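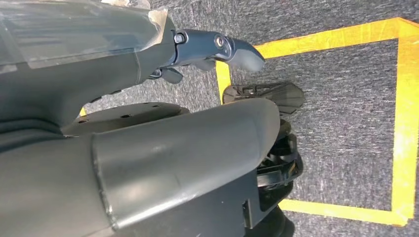

Unit 4: Taped Areas and Protective Film on Carpeted Floors

Instructor: Melahat Taşdemir
Room 238, Marchetti Building

A taped area assigns a part of the floor to a single activity. Students are expected to plan the area on paper before any tape is applied.

Terms

Boundary – the line formed by the tape. Measurements are taken to its inside edge.

Protective film – clear plastic sheeting laid over a surface and held with tape. Film may be wrapped loosely where the surface is curved. Tape that bends around a contour tends to lift at the edges and should be checked at each session.

Procedure

1. Vacuum the carpet and let it settle.
2. Mark the corners with chalk.
3. Lay each strip in one piece and press from the center outward.
4. Enter the dimensions on the layout sheet.

Reading for next session: course packet, pages 13 to 70.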